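Is cutting board "conditioner" worth it, or is it just mineral oil with a label?

Posted in Kitchen & Home by Irkico
6 replies, 3 shown

I bought a big wooden cutting board last December and the store tried to sell me a small tin of "board conditioner" to go with it. The leaflet says to apply it every week, forever, or the wood will crack. That sounds to me like something written by people who sell tins. My mother's board has never been oiled as far as I know and it is older than I am.

So before I spend the money: does a board need this stuff at all? Is plain mineral oil from the drugstore any different? And does the weekly schedule have anything behind it? I don't want to hear that wood is "alive." It isn't.

Evunness
851 posts

You need oil. You don't need the tin, and you don't need it weekly.

Most of those conditioners are mineral oil with some beeswax melted in. Read the ingredients. If it won't list them, put it back. The wax makes water bead up for a while and gives a nicer feel, but the oil does the main job, which is slowing down how fast the wood takes on water and gives it up again. Boards warp and split when one side gets wet and the other doesn't, or when they go through the dishwasher. I would bet that most of the cracked boards people blame on "not conditioning" went through a dishwasher.

My schedule, for what it's worth: when it was new I oiled it 3 times in the first couple of weeks, left it overnight each time, and wiped off whatever was still sitting on top. Since then I do it when the surface looks pale and feels rough, and that comes out to every few months. Drip some water on it. If it soaks straight in, oil it. If it beads, leave it alone.

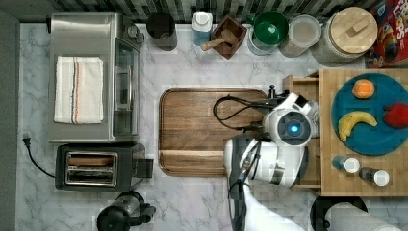
Brown wood grain with a juice groove around the border. Get oil into the groove too.

Do both faces and the edges, even if you only ever cut on one side. Buy the cheapest food grade mineral oil you can find. I have used the fancy kind and the drugstore kind and I could not tell you which was which afterward.

One thing I would not do is use olive oil or regular vegetable oil. People swear by it, and maybe they get lucky, but it can go rancid and then your onions smell like an old frying pan.

Sarpong

never oiled mine, 6 years, its fine. wash it, stand it up to dry, done. all these products are a racket

Funham

I agree with some of that, but "mine is fine" doesn't tell you much without knowing what kind of wood it is or how dry the house gets in winter. I had two boards from the same store. The one I kept near the heating vent split along a glue line and the other didn't. I oiled both. So I'm not convinced oil is the magic part either.

Where I differ with Evunness is on the wax. I think it is worth having if you carve meat a lot, since juice sits in the groove and that is always the first part of my board to look dull. But you can melt a bit of beeswax into mineral oil yourself for much less than the tin costs. Warm it gently in a jar set in hot water, and don't walk away from it.

Also, don't store a board flat on a stone counter while it's damp. The underside can't dry and it will cup. No conditioner fixes that, whatever the leaflet says.

Irkico

Thanks. Did the water drip test and it soaked right in, so I'll get the drugstore bottle. Still not doing it weekly.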